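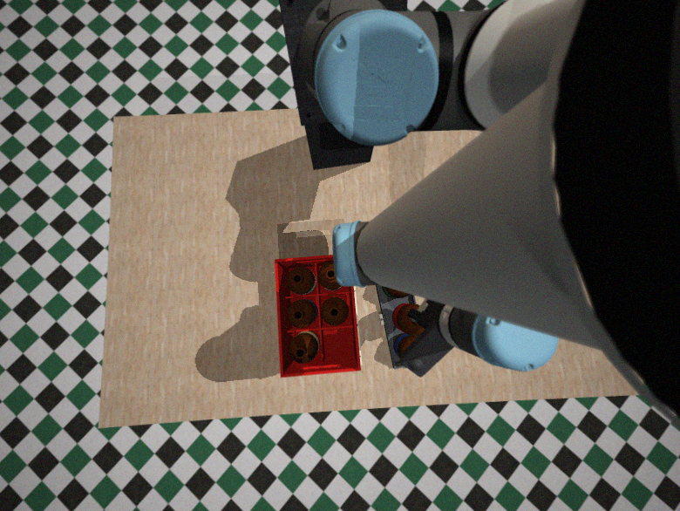
Baltazar Ibarra wrote in to say that the worst part of getting a robot on his packing line was the three weeks when only the engineers knew what it was going to do. By the time his crew saw it move, every decision that touched their day had been made, down to which side the empty crates came in on. Could we write up how we did it at Nesthorpe?

Gladly! We ran our bottle-crating cell in simulation first and put the packers in front of the screen from the start, and I'd do it the same way again tomorrow. What follows is the session plan, cleaned up after our second round. It assumes you have a working simulation of the cell (ours is built in Letell, but any package that lets you pause, rewind and move the viewpoint will do) and a crew who have never used one.

## What you need

- The simulation on a big screen, with someone at the keyboard who knows it well
- One real crate and a full tray of real bottles, on a table in the same room
- A pad of sticky notes in two colors
- 45 minutes per group, paid, during the shift
- No more than six people at a time

Please don't skip the real crate. People who go quiet in front of a screen start talking the moment they have a bottle in their hands, and half of our best notes came from somebody saying "no, look, like this" and doing it.

## Running the session

1. **Start with the job as it is today.** Ask someone to pack the crate at their normal speed while everyone watches, including whoever programs the robot. Then ask them to do it again slowly and talk through it. Our lead programmer learned in the first two minutes that experienced packers nudge the neighboring bottles apart with a knuckle before reaching for one. It was nowhere in the written procedure.

2. **Play one full crate without stopping.** Resist the urge to narrate. Let people be impressed, or bored, or annoyed, and wait for the first question. With us it was "What happens when it drops one?" in all four groups, so have a real answer ready. If the answer is that a person clears it, say so, and say which person.

3. **Play it again and let anyone call a pause.** Every pause gets a sticky note. Yellow means "I'd do that differently." Blue means "Where am I standing when this happens?" The blue ones matter more than you'd think, and engineers almost never write them. Ours told us that the reject bin was on the wrong side for anyone coming from the Nurnent line, and moving it in the simulation took a few clicks.

4. **Stop on the hard picks.** Bottles that stand clear of everything are easy and you can fly through them. Look for the ones that are crowded, with a second bottle right up against the one between the fingertips, and stay there for a while. Swing the viewpoint down behind the gripper so people see what it has to reach past. Ask which bottle they would take first. Our crew would take the outside one, every time, and we changed the pick order to match.
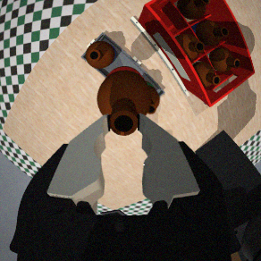
5. **Break something on purpose.** Tip a bottle over, turn the crate a little, leave an empty compartment where there shouldn't be one. Let the group pick the fault. This is the fun part, and it's also where people find out what they'll be doing once the cell is running, so leave a good 20 minutes for it.

6. **Write the new job down together.** Take a fresh sheet and list every task left for a person: bringing crates in, checking what goes out, clearing faults, restarting, calling for help. Put a name or a role next to each. If a task has no name, leave it blank and take it to your manager that same day.

## Talking about jobs

Someone will ask, and it should come up in the first session. Find out before you start what you are allowed to promise, and promise only that. At Nesthorpe the answer was that nobody on the crating team would lose hours before October, and that two fault-clearing posts would be offered to current packers first. Some people liked that answer. Others thought October was far too close, and they said so, and we wrote it up with everything else.

Kamarul Teoh packed here for years and took one of the two posts. He likes it, mostly. His shoulder has stopped bothering him, but he misses the talk across the table, and he'd tell any site to think about where people will be standing in relation to each other. We hadn't! The layout we had drawn up put our two operators with their backs to one another, and we've turned one station around.

## Reading the numbers with the crew

Share the test results, including the ugly ones. Our last overnight run in simulation attempted 758 picks, and we printed the list of misses and pinned it by the break room door with a pen on a string. People wrote on it. One scribble, "too fast on the small ones," sent us to the approach speed, and we slowed it down for the next batch.

Be careful with percentages, though. A figure like 99 percent sounds wonderful in a meeting, and the person clearing the other one percent hears something else entirely. Give them faults per shift, and how long each one takes to clear.

Also remind everyone that the simulated bottles are better behaved than real ones. Ours had no labels peeling and no sticky shoulders from a leaky cap. Keep the sticky notes that say so. They make an excellent test list for the first week with the real arm.

## If you run more than one site

Our Cairns site used this plan with a smaller crew and did steps 5 and 6 on a separate day, which gave people a night to think. I'd try that next time. They also let the night shift choose its own faults without showing them the day shift's list, and got a completely different set.

Send me your own versions, especially if you've found a better way to handle step 6 with a large crew. Ours still runs over.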